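Sorting out the craft table

We moved to Lustville in March, and the box marked "kids table" was the last one I opened. It had sat in the hallway for weeks with a lamp on top of it. On Friday I finally carried it in and tried to make some sense of what was inside.

Most of it was cups, blocks and glue. The cups came from a market stall in Gildale, years ago, and they have been used for paint water, beads, bath time and at least one funeral for a beetle. I had planned to throw them out before the move and didn't get to it. Now I'm glad, because they stack and take up almost no room.

My rule this time was that everything has to fit on the one table or on the shelf beside it. The shelf is 11 inches deep, so that ruled out the big plastic tubs we had at the old place. Cups go in a stack. Blocks go next to them until I find a bag that closes. Glue stays out, as it gets used every day and I'm tired of looking for it. 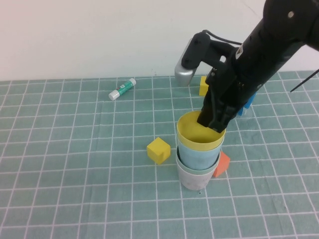
Yellow cup on top, then blue, mint and white, with a few of the blocks and a glue stick.

The cups don't sit perfectly straight inside each other and I've stopped trying to make them. If you press them down hard they stick, and then you need two adults to get them apart. Loose is better.

The blocks are a mixed lot. Some came with the house in Mekell, where the last family left a bag of them in a closet, and the rest were a birthday present. They don't match in size, so building anything tall takes patience. I thought about buying a proper set, but the one I liked was 17 dollars plus shipping and these still work fine.

I also put a cloth on the table. The top underneath has a burn mark and a lot of old marker, and a cloth can go in the wash – the table can't.

Still to do: scissors, the paper drawer, and a place for drawings that are "not finished yet." There are a lot of those. I'll get to the paper next weekend if the rain keeps up.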